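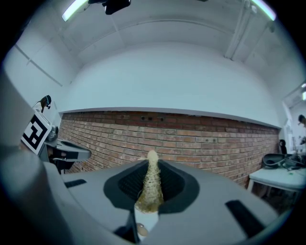 The man at the Skudadstead parts counter told me they'd stopped taking orders for the Drulleo wagon altogether, and that if I wanted one before the end of the year I should take whatever came in on the truck and not be fussy about the color. He said the plant can't build them fast enough and the dealers are getting 4 apiece, no matter how big the lot is.

6/5/25

I had only gone in for a cabin filter. They had the filter. It cost more than last time.

I asked him whether the new line at Plovwood was running yet. He said it was supposed to be, then it was supposed to be by spring, and now the letter from the regional office says November. The body shop is finished and the paint shop isn't. Until it is, every wagon still gets built at Birhane on the same line as the small sedan, and they have to switch back and forth. When I worked at Birhane we lost the better part of a shift each time we changed over, and I doubt that has gone away.

Drove home the long way, past Plovwood, to look. The employee lot was maybe half full. There is a new gate on the north side and a rail spur that wasn't there last fall. Three car carriers were parked along the fence with nothing on them. I couldn't tell anything about the paint shop from the road.

The local paper had the hiring number again this morning – 461 new jobs once both shifts are up. It is the same number they printed last year, so either they are very good at planning or they haven't updated it. My neighbor's boy applied in the winter and has had one phone call. He would be on trim, second shift. I told him trim is hard on the hands the first month and after that you stop noticing. I also told him to buy his own boots and not wait for the voucher.

Thought about whether to put a deposit down. The old car has almost 14 years on it and the rear struts are going. I can do the struts myself, but the rust around the mounts is another matter. The deposit is refundable, according to the counter man, although he works in parts and I would want to hear that from sales. The price they had on the window of the demo was higher than the one on the website by the cost of floor mats and a roof rack I don't want.

I sat in the demo for a while. Good seat. The rear window is small and the pillar is thick, so you are depending on the mirrors to back out. The hood release is on the left where it should be. There was a wide gap at the tailgate on the right side, wider than on the left, and I ran my finger down it twice to be sure. We would have pulled that one off the line and reset the hinge. Maybe they are in a hurry.

Decided to wait until Plovwood has been running a few months. First cars off a new line are never the ones to buy, and I helped build enough of them to say so. Meanwhile I'll order the struts.

Put the filter in after supper. The old one was black and full of maple seeds. Oil is due in another month. Need to find the receipt for the battery, it may still be under warranty – check the blue folder first, then the glove box.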